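Restside Home Monitor – Set-up Guide
Section 3: Preparing the room and starting the first night

Read this section before you switch on the monitor. It is written for family members and carers of adults who cannot easily tell others when they feel unwell. The monitor does not replace a nurse or a doctor. If the person is in danger, call the emergency number first.

3.1 Choosing the place for the base unit

1. Choose a flat and dry surface, not higher than your chest.
2. Keep the unit 600 mm away from a sink, a cooker or a kettle.
3. Plug the Grumero adapter directly into the wall socket. Do not use an extension lead.
4. Wait until the light stays green. If it blinks, see code 707 in Section 8.
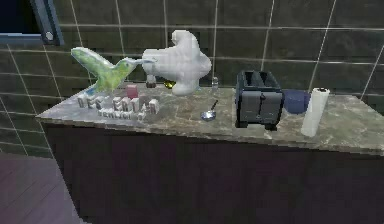

Fig. 3-1. Kitchen with marble-topped counter and tiled wall.

Note: The base unit keeps the last 3,141 readings in its memory. When the memory is full, the oldest readings are deleted.

3.2 Pairing the wrist sensor

1. Lay the sensor with the metal side down next to the base unit.
2. Press the button on the sensor until you hear two short tones.
3. Enter the pairing code 533 and press OK.
4. Put the sensor on the wrist. One finger should fit under the strap.

Caution: Do not put the sensor on broken or swollen skin. If the person pulls at the strap or becomes upset, take it off and try again later – never fasten it by force.
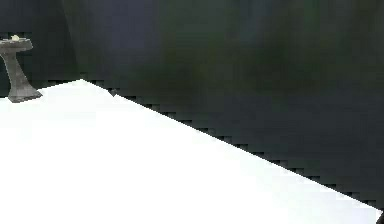

Fig. 3-2. Flat white surface.

3.3 Setting the night alerts

1. Open the Nevau menu and choose Night.
2. Set the start time. The factory setting is 21:30.
3. Enter the telephone number of the first contact, then of the second contact.
4. Press Test. Both telephones must ring within one minute.

If only one telephone rings, check the number and repeat step 4. Write down the medicines taken in the evening on the card in the box, and show this card to the doctor at each visit.

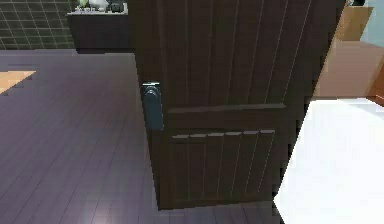

Noonan Clinic – Home Support Team

Questions about this section can be sent to Bernice Annan at the team office. Please have the serial number ready, it is printed under the base unit. Alarms at night are not answered by the office. For replacing the strap and cleaning the sensor, continue with Section 4.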